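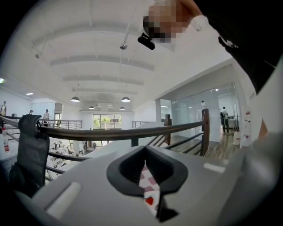
The Office With an Upstairs

By B. Nedeljković
13 Oct 2021

I have a weakness for looking down on things. Balcony seats, the top deck of a ferry, the landing at my grandmother's house where I used to lie on my stomach and spy on the grown-ups. So when Jorach, a firm that makes scheduling software for small clinics, moved its people into a building in Marken with a mezzanine, I invited myself over and asked if I could sit upstairs for the day. They said sure, bring a sweater for the morning.

The first thing I did was lean on the railing, and everyone does. It's a long wooden handrail on gray metal balusters, with a tall dark wooden post where it turns the corner, the kind of post you expect in somebody's front hall. I love it. You look through the gaps and there are the white desks in their rows, all lit up, and you could be watching an office on a stage (a very quiet play, mostly typing).

Then you look up, and the ceiling is right there. It's white and it arches, with beams crossing it at even intervals all the way back to the far wall. Dome pendants hang down from it, and from the floor below they read as small, polite lamps. From the mezzanine they're practically company. I kept wanting to give the nearest one a little push.

Jorach has 2,581 square feet on the lower floor and almost nothing compared to that on top, and for the first few weeks the upstairs was where things went to wait. Boxes from the old place, mostly, and a ping-pong table that has since found a better home. The plan was to put a second room up there with glass walls, like the one on the right. The quote came back and the plan changed to chairs.

I think the chairs were the right call! There's a black mesh one with a high back and a curved headrest that I claimed before my coat was off, and I did a whole morning of emails beside the railing with my feet stretched out. You hear the room without being in it. Somebody laughs downstairs, a drawer shuts, the coffee machine starts its complaining, and none of it wants anything from you.

It does have its problems. Phone calls are the big one. Your voice goes straight up into that curve of ceiling and comes down again on the other side, so a person murmuring about a dentist appointment by the stairs can be heard at the far desks. They tried a rule about calls in September and it lasted a week. Now people take their phones outside, and when it rains they text.

Heat is the other one. Warm air rises, we all learned that, but you don't really know it until three in the afternoon under a roof. My sweater was on the floor by lunch. The office has a spreadsheet of who gets hot and who gets cold, which I wasn't allowed to see but heard a lot about.

And then there's the dropping. A pen rolled off while I was there and everyone below glanced up with the same tired face. Snacks are discouraged near the edge. Mugs have to stay on a side table, and the side table has to stay against the wall. I asked what the worst one was and got a long silence and then the word "yogurt."

They did spend a bit of money. The pendants are from a line called Drandeo, bought from a closing restaurant for 164 dollars each, and the rewiring to hang them cost more than the lamps did. The whole lighting job ran to 2,182 dollars. The handrail got a sanding and some oil, and I'd have paid for that myself just to keep running my palm along it.

If you've got a space like this, I'd say live with it empty for a month before you buy anything. Carry a chair up and see where you end up dragging it. Go up at nine and again at four, on a gray day and a bright one. I moved mine twice before noon and finished up by the corner post, where you get the long view along the rail and the whole lower floor at once.

At half past five people started drifting out below me, coats on, calling goodnight up to the mezzanine. I called goodnight back and stayed another twenty minutes.

Comments (4)

railing_leaner
We have a mezzanine at our print shop and can confirm about the phone calls. I know far too much about my boss's knee.

tallandcold
Please tell us what oil they used on the handrail. Mine has gone sticky and I've tried two kinds.

quiltroom99
I put a sewing table upstairs in a converted barn and ran a strip of clear acrylic along the bottom of the railing, a hand's width high. Stops the pins and the pens. Costs next to nothing and you forget it's there.

M. from the ground floor
The yogurt story deserves its own article.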